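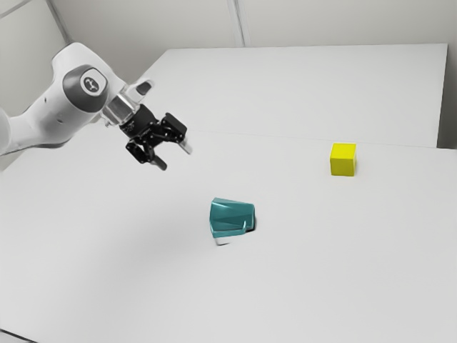
Week 3: How glaze works, and why it sometimes doesn't

Studio Ceramics, evening course
Notes by Sandamali Selvanayagam

Welcome back! Last week we got as far as bisque firing, and a few of you asked excellent questions about glaze that I promised to answer properly. I could talk about this all night (and have been known to), so these notes keep me on track and give you something to scribble on.

What glaze is

Glaze is glass, made in place on the surface of the pot. The powder in the bucket is mostly ground-up rock: silica, some clay, and something to help it all melt. In the kiln the lot softens, runs together and grips the clay underneath. When it cools it stays put. I still find this wonderful every time I open a kiln.

Silica makes the glass. On its own it needs far more heat than our kilns can give, so we add a flux, which brings the melting point down. Feldspar, chalk and wood ash all do this job. Alumina, mostly from the clay in the recipe, makes the melt stiff enough to cling to an upright wall. Too little of it and your glaze ends up on the kiln shelf!

Try moving one ingredient at a time. Add chalk to a shiny glaze in small steps and at some point it may turn soft and matt, with tiny crystals you can feel under a fingertip. Line up the tiles afterwards and you can see the whole journey.

Fit

Clay and glaze both shrink as they cool, and they rarely shrink by quite the same amount. If the glaze shrinks more, it gets pulled tight and cracks into a fine net. That's crazing. Some potters love it and rub ink into the lines. On a soup bowl I would avoid it.

If the glaze shrinks less than the clay, it is squeezed, and bits can flake off at rims and handles. This is shivering, and it leaves sharp slivers, so a pot that shivers should never be used for food.

A small squeeze is what we want. It makes the pot stronger.

Our two class glazes

Sulard: clear and glossy, very good over slip drawing. Goes cloudy if it is too thick.

Cullance: iron brown, breaking to rust where it runs thin over an edge. Lovely on carved pots. It moves a lot, so leave a good gap above the foot.

Both are dipped for up to 3 seconds. Stir right to the bottom of the bucket first, and then stir again, as the heavy stuff settles while you are admiring someone else's mug.

Colour

Iron gives honey, brown and black. Copper gives green in our electric kiln, and red if the kiln is starved of air (we can't do that, sadly, but see the reading). Cobalt gives blue, and a pinch goes a very long way. Weigh it on the small scales with a mask on.

For next time

Make 2 test tiles with some texture, scratched or stamped, and a hole for hanging. Scratch your initials into the back.

Bring one bisque pot you don't mind losing. Wipe it with a damp sponge at home and let it dry.

Read the chapter on ash glazes, finishing at page 279. The photographs of the red bowls are worth a slow look.

The open kiln day is in April, and the sign-up sheet is by the sink.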